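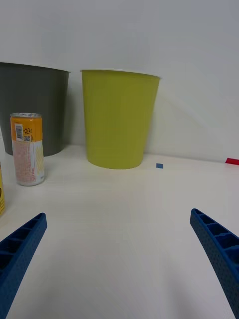
Sorting Corner, Second Floor Break Room

Posted September 2023 by Orathai Bunnag

We set up the new sorting corner on the second floor last week. It replaces the single trash can by the door, which filled up before lunch and got everything thrown into it together. The corner is a white table against the wall with a gray container for cans and a yellow-green one for bottles. Paper and food waste still go in the bins under the sink.

The table came out of the old Kirerus meeting room. It was going to be thrown away in the move, and the only thing wrong with it was a loose foot. I tightened the foot and wiped the top with the spray from the supply closet. Please don't use the scouring pads on it. They leave marks on a white surface and the marks don't come out.

Floor 4 is next, then the Klinhom annex in December.

Bottles on the right

The yellow-green one takes bottles, and a bottle with its black cap on can go in as it is. The can and the second bottle standing out front still have to be sorted. Caps stay on, because loose caps fall through the slots in the big collection crates downstairs. 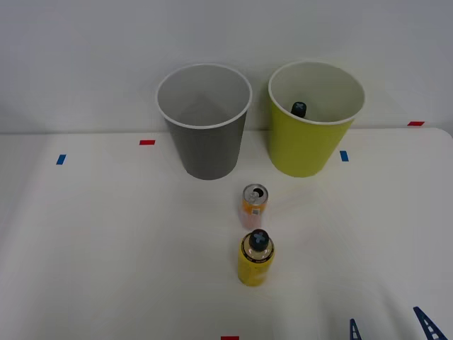

Lamduan Nilsuwan wrote in to say that on her floor people kept rinsing the bottles and leaving the cans sticky, and she would like one rule for both. She also asked whether a half-full can may be left on the table for someone else to deal with.

One rule is fine. Empty it in the sink, give it a quick rinse, let it drip for a moment, and put it in. A half-full can should not be left on the table. If you opened it, please pour it out yourself before you go back to your desk.

Keeping the top clear

The table is for sorting only. Mugs, lunch boxes and mail should go on the counter or back to your desk. Bags of returns for the Ultavska store can wait on the shelf behind the door, with your name on them. A plain damp cloth at the end of the day is enough for the surface, and a dry one afterward if there is juice on it. The cloths are on the hook by the sink and get washed on Fridays.
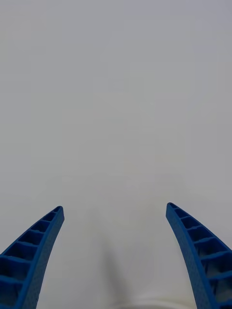

Cans on the left

Cans go in the gray one. Leave them whole. A crushed can takes up less room, but the crate downstairs goes through a sorter at Gulance and the flat ones get sent back to us. We had 47 returned in one batch over the summer, all of them crushed, and they had to be put through again by hand.

Pull tabs can stay on the can. A few people have been saving them in a jar, and that is all right as long as the jar is kept at your own desk.

A can and a bottle that come from the same lunch go into different places, even when they are the same color. This is the mistake I see most often. Orange and yellow drinks come both ways from the machine in the hall, and it is easy to drop them in together without looking.
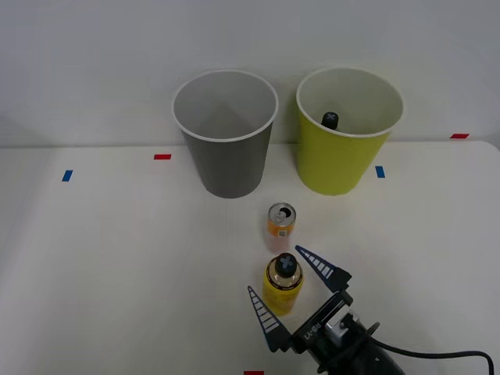

Both containers fill up fast, so they need emptying more often than the old trash can did. Take them down when they look full and tip them into the crates on the loading dock, cans in the crate nearest the wall. The dock door code is the same as before. The crates are picked up at 7 in the morning, and anything left beside them stays there until the next pickup.

Spare containers in both colors are in room 615, on the bottom shelf. Take a matching pair, and keep gray on the left when you set them out so that people moving between floors don't have to think about it. If the shelf is empty, send me a note and I will order more.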